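Print this page | E-mail this chapter to a colleague

CHAPTER 9
Folding, and Whether It Matters

Most books on household work treat folding as a settled matter. The student is given a diagram with dotted lines, told to bring sleeve to sleeve, and sent off to do it. I have taught the subject at Lorkham for 11 years and I have my doubts about the diagrams. They show a garment that is already flat, and a flat garment is most of the way to being folded. The hard part comes earlier, when the thing is in a heap and you have to decide where to take hold of it.

This chapter starts with the heap. It deals with soft, light cloth of the T-shirt kind, which the older manuals call easy. I would ask you to hold off agreeing with them until you have done Exercise 9.2.

Soft cloth has very little opinion of its own. A starched napkin keeps a crease where you put it. A jersey top rolls at the hem, puffs up where air is caught beneath it, and hides its seams inside the folds. A seam is the most useful thing you can find, and on mottled pale cloth it may be no more than a faint line.

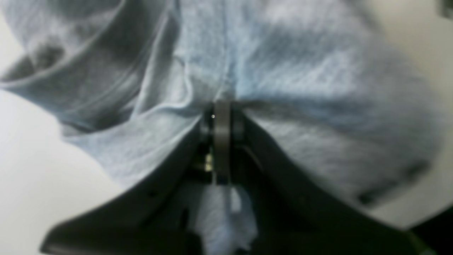

9.1 Finding an edge

The usual advice is to pick the garment up by the shoulders and shake it. This works well if you can see the shoulders. Montes, whose course notes were widely copied in the north, says that any edge will do and that the rest follows. I don't believe the second half. Take hold of a hem in the middle and you will have two loose ends to chase.

What does seem to help is slower. Look for a long, fairly straight border with a line of shadow under it. The shadow tells you that one layer is lying over another, and the straightness suggests a border, though a fold can look just the same. Pinch it, lift a little, and see what comes with it. If everything comes, you have gathered several layers and should let go. 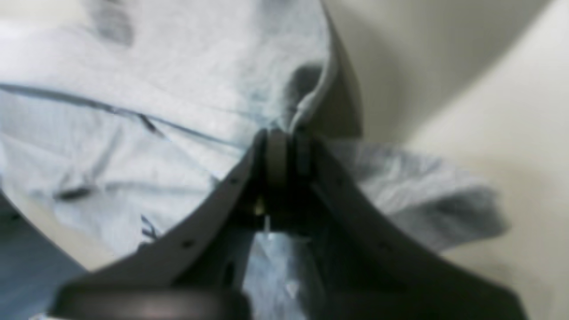
Fig. 9.1 Pale cloth on a cream-beige tabletop, upper layer lying across the one beneath.

Note how shallow the wrinkles are in the figure. Students want to smooth these first. Leave them. Smoothing a garment before you know which way up it is wastes time, and in my classes it is the commonest fault.

Exercise 9.2
Drop a soft top on a table from chest height. Find one side seam without lifting the garment clear. Do it 9 times and write down how often your first guess was right. Scores of 100 per cent will be looked at closely.

READER COMMENTS (3)

Olaia Manzano
Is it a fold or an edge in Fig. 9.1? The text says they look the same and then moves on.

Ekrem Dönmez
I tried 9.2 with an old work shirt and got 4. With a thin jersey one I got 2. Still think the shoulder shake is quicker.

Itziar Sarmiento
The Montes notes say "any finished edge" – in my copy anyway, page 46. A bit unfair on him.

Print | E-mail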